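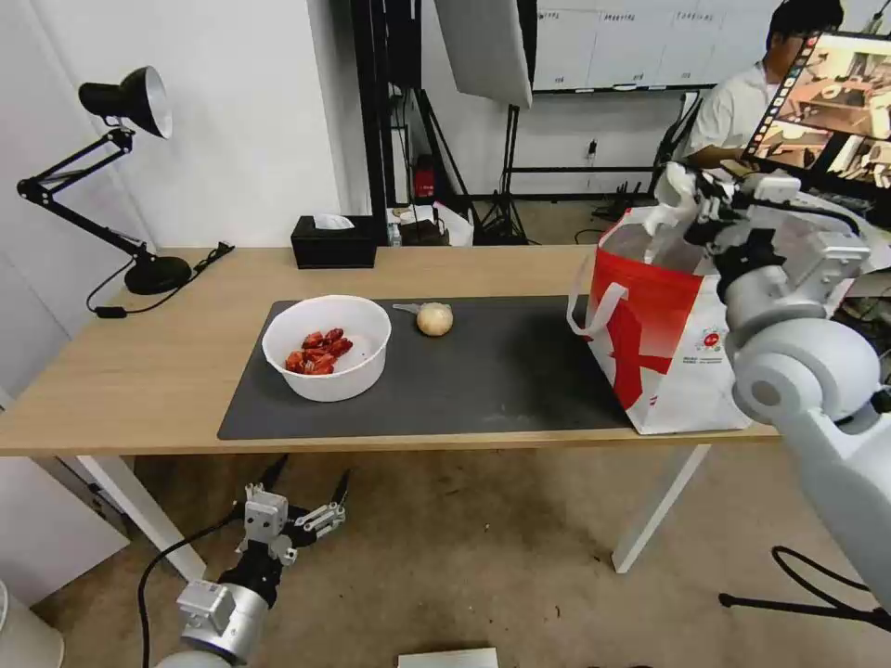

Collecting Demonstrations at the Drerwood Laboratory

The Drerwood laboratory records examples of household tasks for Hailu, a learning system intended to control two-armed robots. The manager of the collection program spoke with the Disari newsletter in October about how the recordings are made and what becomes of them.

The program's working unit is the episode, a single attempt at a single task. The task list now holds 200 entries, most of them involving food, bags, dishes or small tools. A typical entry asks the robot to deal with a bowl of dried jujubes, a bun and a shopping bag on one table.

"People ask why we bother with a bun," the manager said. "A bun gives way when it is gripped. A bowl does not. The system has to see both, many times, before it can be expected to treat them differently."

Bags have received particular attention this year. The opening changes shape whenever the bag is touched, and the handles tend to fall across it. Operators are instructed to bring the gripper over the opening before lowering it, and to pause there if the view is poor.

"We want the pause in the record," the manager said. "An operator who hesitates is giving us information. In the first year we trimmed those seconds out, and the policy we trained reached for things far too early."

The laboratory completed 1191 accepted episodes in its most recent collection period. Each was reviewed by a second member of staff, who could accept it, reject it or mark it as a recovery. Recoveries are episodes in which something slipped or was placed badly and the operator corrected it. They are stored separately and used in the later stages of training.

The manager described the review work as slow. A reviewer watches the full episode, compares it with the written instruction and confirms that the start and end points are correct. Disagreements go to a weekly meeting, held on Wednesday.

Surroundings are left largely as they are. Objects on the task table are moved between episodes according to a printed plan, but lamps, tissue boxes and similar items may remain in place.

"A kitchen table in someone's home has things on it that have nothing to do with the job," the manager said. "The system should learn to leave them alone."

New operators train for 3 weeks before their episodes are counted. The program employs 13 at present. Its next phase, carried out with Flarkau, will add tasks that require both arms to hold the same object.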